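Cuaderno de taller, estudio B
26/5/23

Continúo con las mezclas del EP de Skuloda. Quedan dos temas abiertos, Bivus y Henao, y la revisión de niveles del conjunto antes de mandar a masterizar.

Bivus. Sesión a 48 kHz / 24 bits. La voz principal seguía hundida en el segundo estribillo, donde entran los coros doblados. Probé primero con automatización de volumen (+1,5 dB en el bus de voz) y el resultado era más fuerte pero igual de turbio. El problema estaba en el retorno de la placa: cola de 3,2 s con demasiada energía entre 250 y 500 Hz. Cambios aplicados:

- Paso alto en el envío a la placa, 18 dB/oct a 420 Hz.
- Predelay de 21 a 60 ms. Con 21 la consonante se quedaba dentro de la reverb.
- Cola reducida a 2,4 s en las estrofas; 3,2 s solo en el puente.
- Compresor en el retorno, con cadena lateral desde la voz seca. Ratio 3:1, 4 dB de reducción en los picos, relajación 249 ms.

El último punto es el que más se oye. La voz queda delante mientras canta y la reverb sube en los huecos. Fiona Skinner pidió expresamente que no se perdiera la sensación de sala grande, así que no bajo más la cola sin consultarle.

Coros: hay seis pistas y tres están desafinadas entre sí de forma audible en la última sílaba de cada frase. Corregí dos a mano y dejé la tercera sin tocar. Con las tres corregidas sonaba a sintetizador.

Resonancia en la voz a 1.841 Hz, muy estrecha, solo en las notas altas. EQ dinámica, Q 8, máximo 3 dB. Hay otra a 2.411 Hz en los coros 3 y 4, que viene del micro y no de la cantante (aparece igual en la toma de referencia hablada). Ahí puse corte estático de 2 dB.

Henao. El tema es piano, voz y un subgrave que entra en el minuto dos. Ruth Arboleda envió la semana pasada una segunda toma de piano, con menos pedal. La comparé con la primera igualando nivel y me quedo con la nueva hasta el puente y con la antigua desde ahí. El empalme cae en un silencio, fundido de 30 ms, no se nota en auriculares ni en los monitores de campo cercano. Pendiente de que ella lo apruebe.

El subgrave y la mano izquierda del piano se pisan por debajo de 90 Hz. Paso alto suave en el piano (12 dB/oct, 75 Hz) únicamente desde la entrada del sub. Comprobado en mono: sin cancelaciones apreciables.

Sin resolver: ruido de banqueta en la estrofa final. Con el reductor espectral desaparece, pero se lleva parte del ataque del piano. Lo he dejado como está en la v7 y he guardado la versión limpia como v7b para comparar con oídos descansados.

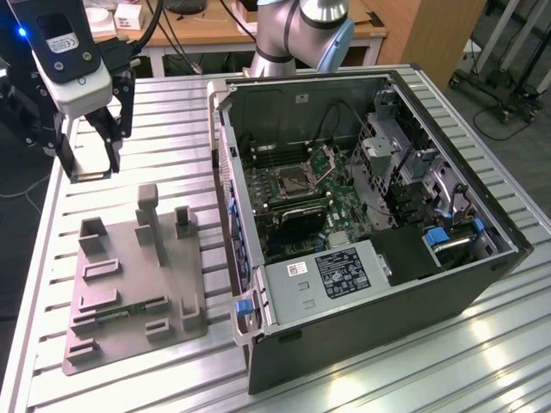 Niveles. Medida integrada de las mezclas provisionales, sin limitador:

Clastura: -17,8 LUFS, pico real -2,1 dBTP
Bivus (v12): -18,4 LUFS, pico real -1,6 dBTP
Henao (v7): -21,0 LUFS, pico real -3,9 dBTP

La diferencia de Henao con los otros dos es de arreglo y no conviene corregirla en mezcla. Lo anoto en la hoja de entrega para que en el máster no lo suban hasta igualar. En el orden actual va después de Clastura y el salto de nivel se percibe bastante; si al final va de cierre, el problema casi desaparece. Propuesta enviada a Fiona por correo.

Clastura está cerrado desde enero y no se toca, salvo el fundido final, que corta la cola del delay antes de tiempo. Basta con alargarlo cuatro segundos y volver a exportar.

Nomenclatura: en la carpeta compartida hay dos archivos distintos llamados Bivus_mix_final. Los he movido a «antiguos». A partir de ahora solo número de versión, por favor.

Pendiente:
- Exportar Bivus v12 completo, instrumental y a capela.
- Respuesta de Ruth sobre el empalme de piano.
- Decidir v7 o v7b.
- Reexportar Clastura con el fundido corregido.
- Escuchar los tres seguidos en el coche y en un altavoz pequeño. En el pequeño, mirar sobre todo si el sub de Henao se entiende por los armónicos o hay que añadir saturación.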